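Test Grippers Where They Will Work

A purchase of robot hands is usually decided on a bench. The part to be lifted sits on a mat at a fixed height, the lighting is even, and the vendor's engineer has set the approach angle in advance. Our laboratory at Magagula bought equipment in this manner for years. I wish to argue that the practice should end, at least for any machine meant to serve in hotels, clinics or private homes.

The bedside is a good place to begin. A corded telephone on a small round table, with a wall behind it and a bed close by, is an ordinary object in an ordinary position. It is also a harder test than most of the blocks and cylinders in the standard kits.
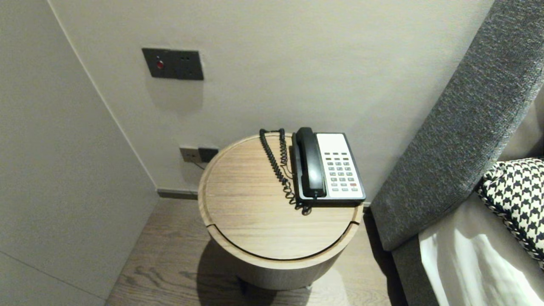 Murdo Mackay
Head of Manipulation Testing, Magagula

The difficulty lies in everything that touches or surrounds the handset. A coiled cord pulls back with a force that changes as it stretches. The cradle holds the handset along its length, so the fingers must come down across it and close on a narrow body. The wall limits the wrist, and the bed limits the elbow. None of these conditions appears on a data sheet.

In September we completed a comparison of two grippers, the Druritance and the Sunanik, on the same arm and under the same Druro controller. The program covered 1,676 attempted grasps across six household tasks. On the bench, the two products were so close that price alone would have settled the matter. In furnished rooms they separated. The Druritance failed 151 times and the Sunanik 199 times, and a large share of the difference came from cable routing. A hand that carries its own cable in a wide loop must find room for that loop beside the furniture, and a planner that models only the fingers will not look for it.
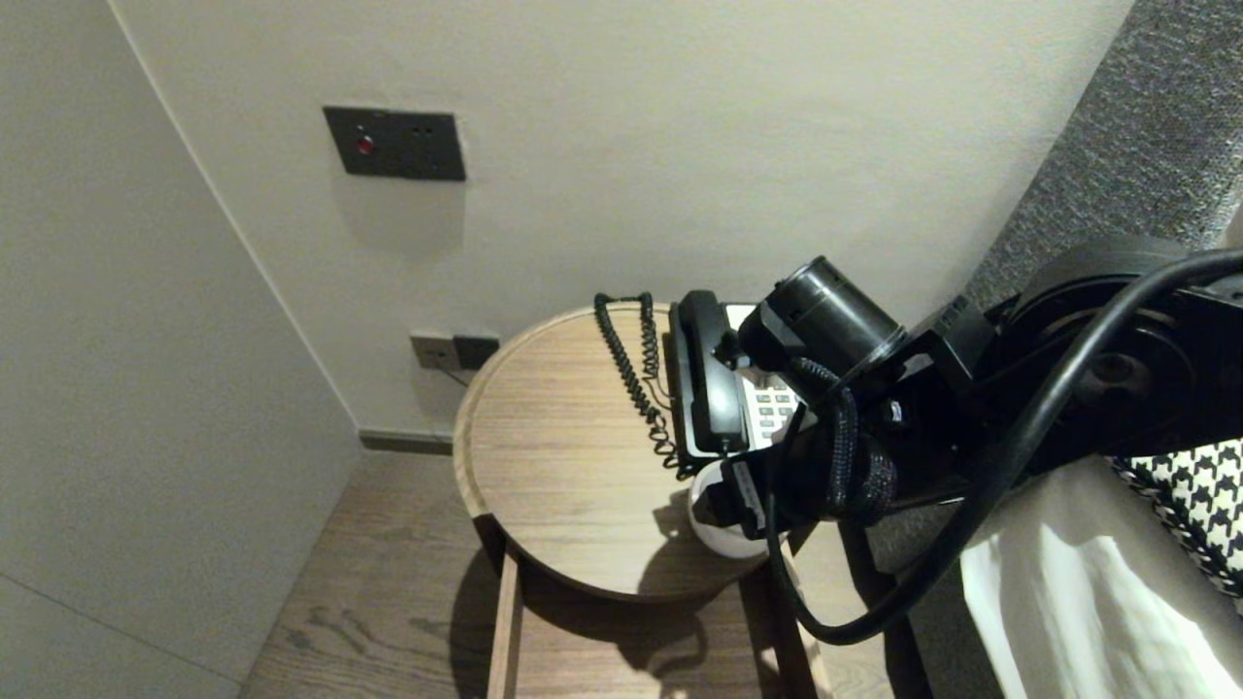

What Buyers Should Require

A purchaser should ask for trials in a room furnished as the customer's rooms are furnished. The full width of the arm, with its cables, should be entered in the collision model before the first trial. Failures should be reported by cause, and a stop ordered by the operator should be counted as a failure.

Wrist cameras deserve the same care. Suppliers quote resolution and frame rate, yet the more useful question is how much of the view remains once the fingers are closed. Closed fingers can cover the very place the tip is pointed at. Openings cut through the fingers recover a little of the floor or the tabletop behind them, and I would like to see that share stated in every quotation.

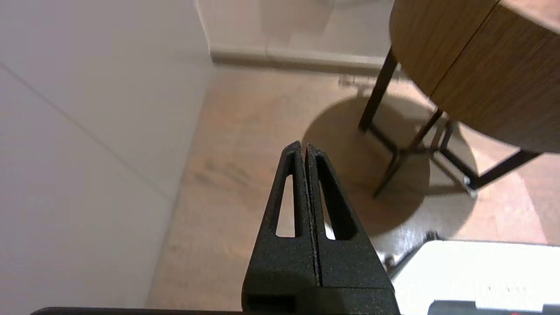 A second camera at the head answers part of this concern, although the arm itself can then block the view from above. We therefore score the two cameras together, and we advise others to do the same.

The usual objection is cost. A furnished room takes up floor space, and it must be put back in order after each trial. I accept the point. Our own schedule ran well past its planned end. The expense should nevertheless be weighed against that of replacing a gripper after it has been installed at a customer's site, an expense Magagula has paid twice and does not intend to pay again.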